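Heat Loss from Covered and Uncovered Soup Containers in a Student Dining Hall
Project report, Group 4
Supervisor: Hartmut Hollmann

1. Background

The Corkside dining hall serves soup in bowls that are filled at the counter and carried to the tables. In a survey run in March, the most frequent complaint was that the soup was lukewarm by the time it was eaten. The project set out to measure how fast the soup cools and whether a lid or a smaller opening would make a useful difference. Utensils were considered only as a secondary path for heat loss. 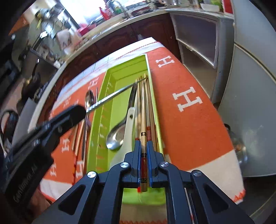
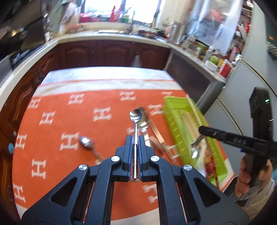
2. Method

Each container was filled with 300 ml of water at 90 °C. Water was used in place of soup so that fat content and solids did not vary between runs. Temperature was logged with a thermocouple held at mid-depth by a clamp. Three containers were compared: a wide ceramic bowl, a tall ceramic mug, and the same bowl with a flat lid. All runs were made on the same bench with the windows shut. The thermocouple was checked in ice water before each session.

A separate set of runs was made with a metal spoon standing in the bowl. The spoon was left in place for the full run and was not stirred.

3. Results

The open bowl cooled fastest in every run. The mug, with its smaller free surface, was slower, and the covered bowl was slowest of all. The difference between the open and covered bowl was largest in the first few minutes, when evaporation is strongest. As the water approached room temperature the curves drew together.

The spoon had no effect that could be separated from the spread between repeated runs. A longer handle would present more surface to the air, but the cross-section of the metal limits how much heat reaches it.

One series from Thursday was discarded. The ventilation had been switched to its high setting during the second run, and the open bowl readings dropped sharply at that point.

4. Sources of error

The initial temperature was not identical in all runs, and pouring cooled the water by an amount we did not measure. The ceramic was not preheated. Canan Başaran repeated two of the bowl runs with preheated ceramic and found a higher starting temperature but a similar curve afterward. Lid fit was judged by eye.

5. Recommendation

Lids should be tested at the counter for one week, with preheated bowls as a second option. Further work should use actual soup, starting with a thick one, as a surface film may reduce evaporation.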